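Kenden Test Apartment: Household Handling Rules, Gallery 7

Site rules in use for humanoid trials in the kitchen room. Revision of 08/03/2022, maintained by Rosângela Barbosa, Prollus Safety Engineering. The full text is in the Nillarach handbook, section 23. This page covers only the rules that apply to the refrigerator and the fruit task.

Working area
The robot's working area extends 100 cm beyond its reach with either arm. No person enters it while the drives are enabled. The operator stands outside it with the stop button in hand and does not put the button down to take notes. Loose items are cleared from the floor before the drives are switched on. Cables that must cross the floor are routed away from the feet and checked again after every change of position.

Doors
Approach speed is reduced for the last 40 cm before contact. Fingers close on the door edge first, and pulling force is applied only after the grip has been confirmed on the operator's screen. If the grip slips, the arm backs off along the path it came in on. A second attempt requires a new command from the operator. Two failed attempts end the run.

Food items
Whole fruit only, one piece per grasp. The grip force limit is set for the softest item in the run. Fruit is carried above the rim of the basket and released only over the basket or the table. Anything dropped is picked up by a person after the drives are off, and it is not used again.

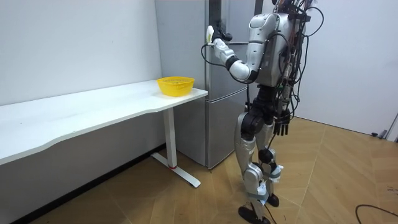 Kitchen room, right arm raised to the upper door. Basket on the table. 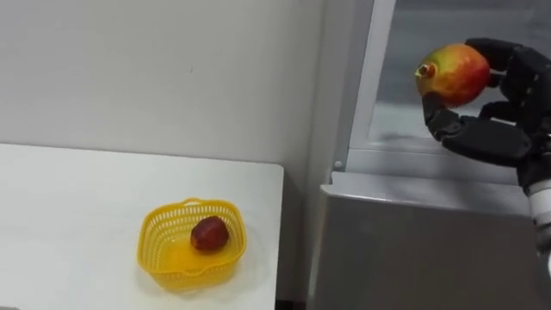
Mango held between thumb and fingers. One small dark red fruit in the basket.

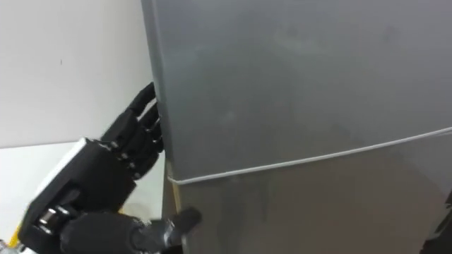
Door edge, close view: four fingers above the seam, thumb on the lower door.

Kitchen room, refrigerator and fruit task. Doors and Food items rules apply.

Records
Each run is logged with the operator's initials, the force limit in effect and the reason for any stop. A stop with no reason entered is treated as a fault until it has been reviewed. Logs are kept with the Prado test reports and are read at the October review.

Changes in this revision
Slip rule reworded. Note-taking rule added to Working area. The grip force table has moved to the handbook and is no longer reproduced on gallery pages.

Previous: Gallery 6, Drawers and Handles
Next: Gallery 8, Sink and Countertop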